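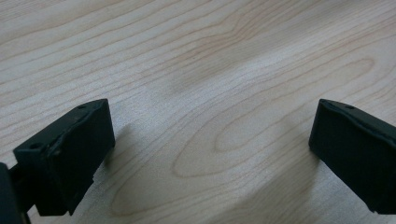
I bought the Tarigan practice pan in January, after our steel band lost its Thursday rehearsal room and I needed something I could play in a flat. The maker, Giduvska, calls it a full carnival tenor shrunk to fit a table. I had my doubts. Mine sits on pale wood with big looping oval grain, and the rubber feet did at least leave that alone. The sound is another matter. The low notes are decent, the top ones clank, and two of them were flat out of the box.

For 92 pounds I can forgive some of it. The stand I can't. It wobbles as soon as you roll a note, and the screws need tightening every time you pack it away.
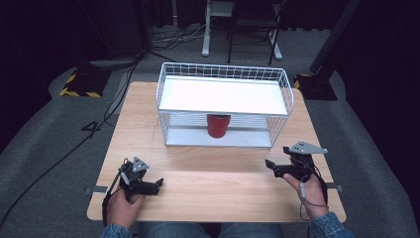 The sticks are poor too. The rubber tips are hard and too narrow, so everything comes out sharper than it should. I swapped them for my old Cernov pair and the pan improved at once, which makes me wonder who tested the ones in the box.

Giduvska also says it is "road ready". I wouldn't take it on the road. There is no neck strap, the rim is thin, and next to a proper engine room you would hear nothing of it.

The Hovinitz costs some 200 pounds and stays in tune far better. If you only want to learn your part before the band meets, the Tarigan will do, with other sticks. I'd still look for a second-hand one first.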